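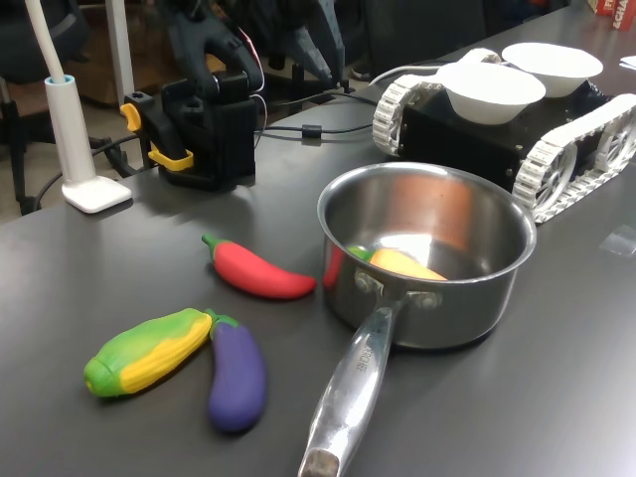 The Ralletti kit on a workshop table: tracked carrier with two bowls, gripper on its base, saucepan and toy vegetables for practice.

Ralletti tabletop kit, gripper and tracked carrier

Ralletti is a small kit for people who build at home or in a shared workshop. It has two machines. The gripper stands on its own base and picks up light objects. The carrier drives on tracks and brings bowls from one side of the table to the other. You can run them together or build only one of them first.

We sell it as parts with a printed guide. No soldering is needed for the gripper. For the carrier you must solder 4 wires to the motor board, and the guide shows the place of each one.

What is in the box

Gripper parts with yellow clamp pieces
Base for the gripper
Carrier body, black, with white track links and spoked wheels
2 white bowls
Control board Beson, with cables
Screws, spare links and one hex key

Not in the box: power supply for the board, computer, cookware, toy vegetables. Most kitchen toys of plastic are suitable. A corn, a chili pepper and an aubergine make a good first set, as each of them asks for a different grip. The corn has ridges and is the easiest. The chili pepper is smooth and narrow at the tip, so please close the clamp slowly on it.

Building time

Please plan 18 hours if it is your first kit. The tracks take longer than one expects. Push the links together on a flat table and count them on both sides before you mount the wheels, otherwise the carrier will pull to the left or right.

Notes for use

A shiny steel pan gives reflections, and if you work with a camera program it can take the reflection of a red object for a second object. A matt tabletop and a lamp placed to the side help with this. Leave enough cable behind the carrier so it can turn freely.

The clamps are not made for hot pans or for real cooking.

Spare parts and questions

Track links, clamp pieces and bowls can be ordered separately from Prarex. The clamp pieces are tested for 2,000 closings and should then be changed. Owners of the older Thampi carrier can use the same links, but not the same wheels.

Next delivery of complete kits: April. Orders are sent in the sequence in which we receive them.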